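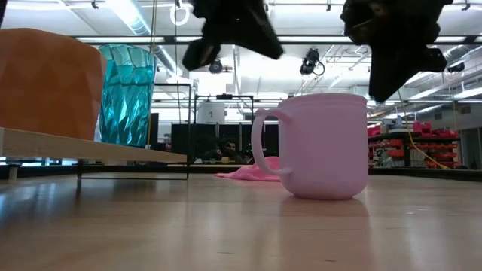 Pink mug on the table, orange cup and teal tumbler on the shelf board.

**Tuesday, October – cups for the Grastska kitchen corner**

Started at the wood table after lunch. The question for today is which vessels stay in the corner and which go back to the Etance box. We have too many and the shelf board is short.

The pink mug I like the most. Matte surface, sides almost straight, and the handle is slim but leaves a tall opening, so three of my fingers go in without touching the body. I weighed it empty two times because the first number looked wrong to me. Both times 600 g on the old scale, and this can not be true for such a mug. After new batteries I will repeat. Until then please do not copy this number in the Flostow list.

The rim has a small step with a shallow line under it. Coffee dries in this line if the mug waits until evening. I clean it with the soft brush, not with the sponge.

Orange cup: large, with broad facets, and the rim is not even. For drinking it is a little strange, for pencils or spoons very good. I propose spoons.

Teal tumbler: light goes through it and the color changes from bright to dark blue-green when I walk past. The wavy rim makes it hard to cover with a saucer, I tried 5 saucers and all of them rock. It should stay behind the orange cup where an elbow does not reach it.

Shelf board: still not fixed to the table. I pushed on the front edge and it moved a little. The felt pads from Vlad are the wrong thickness (I measured them, then I lost the paper where I wrote it). Ordered again, the price is 1,715 for the full pack with delivery, and the smaller pack was sold out.

Table: the finish is glossy and shows every ring. Wiped with a damp cloth, then dry. One ring near the middle did not go away – maybe it is under the varnish.

To do:

- batteries for the scale, weigh the pink mug again
- pads, when they come
- ask in the kitchen if someone misses the lid of the sugar bowl, I found one in the Etance box
- bring the other 7 mugs back before Tuesday next week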